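Section 4: Starting a shift with the hand grippers

I'm writing this part of the guide because I'm the one who trained most of the Plalcombe crew, and the same questions keep coming up. If you used to clean the show bathrooms by hand and now you spend half your day teaching the Jesik robots to do it, this section is for you. Rasha Atallah wrote the charging section, so go there for anything with a plug on it.

First, a word on what's different. Your old route sheet is gone. You'll do fewer rooms and you'll do each one many times over, slowly, with a gripper in each hand. It feels silly for the first couple of days! Bongani Radebe cleaned for 9 years before the switch, and he told me the hardest part was learning to wipe a sink like somebody was taking notes. Your eye for a clean sink is still what we're paying you for, so if a task list has you doing things in a dumb order, say so and we'll change it.

Before you record

1. Sign in on the shift board and pick up a left gripper and a right gripper with the same set number.

2. Check the marker cubes near the wrists. All the printed faces have to be clean and flat. If a corner is peeling, swap the whole gripper and put the bad one on Jana Eichhorn's shelf.

3. Squeeze and release each gripper a few times. The fingers should open all the way without sticking.

4. Look over the black pads inside the fingers. Soap film builds up on them, so wipe them with a damp cloth (water only, please).

5. Stand at your start spot, look down at your hands and bring the tips of the two grippers close together. Hold them there until you hear the beep. 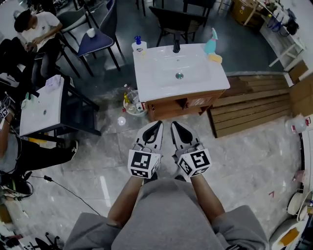

6. Open the grippers, wait for the second beep and start your first task. One run is one task, start to finish. Don't chain them together, even if you're on a roll.

Note: If you don't hear the first beep after 30 seconds, lower your hands and try again from step 5. Two misses in a row – go get a lead.

Caution: Watch your feet. You'll be staring at your hands and you won't see what's on the floor. Walk your path once before you pick anything up, and move loose cables out of it.

Caution: Never use the grippers with bleach or drain cleaner. Those jobs are still done the old way, with gloves, and they're still logged as cleaning time.

Breaks and bad runs

7. Put the grippers down after every set, even if your arms feel fine. The weight sneaks up on you, mostly in the thumbs.

8. If you drop something or bump the faucet, finish the run and mark it "slip" on the board. Slips don't count against you. Rainer Diekmann put that in writing in November, and the sheet is taped up by the lockers – read it if you're worried.

9. At the end of the shift, return both grippers to the same slot and write down your last run number.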